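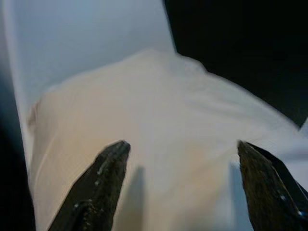
Page last changed: 1st October

Linen service: new wash formula for flat goods

The Flindora laundry has moved all white cotton flat goods to a lower-alkali wash formula supplied by Foltex. The change covers sheets, pillowcases and bar towels. Table linen with a polyester content stays on the old program until the present drum of detergent is used up.

Main wash temperature is now 60 degrees Celsius, held for 17 minutes. The previous formula ran hotter with a shorter hold. Bleach is dosed in the second bath only, and the number of rinses goes from three to 4. Operators should select the program by its new code on the Tandberg washers; the old code remains in the menu but is locked. 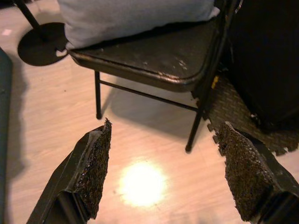

Rinse water must be tested for residual alkali at the start of each shift. A reading above the limit on the wall chart means one extra rinse and a second test. Graying and a harsh hand after drying usually point to hard water or an overloaded drum, so check the load weight before adjusting any dose.

Trial loads at the Lubis site covered around 1,000 pieces. Of these, 98 percent passed inspection on the first wash. Most rejects had grease marks and went back through the stain program.

Customers who bag their own linen should keep damp items separate from dry ones and tie bags no more than three-quarters full. Questions about the formula or the dosing sheets go to Herman Liew at the wash floor office. Revised dosing sheets will be posted beside each machine during October.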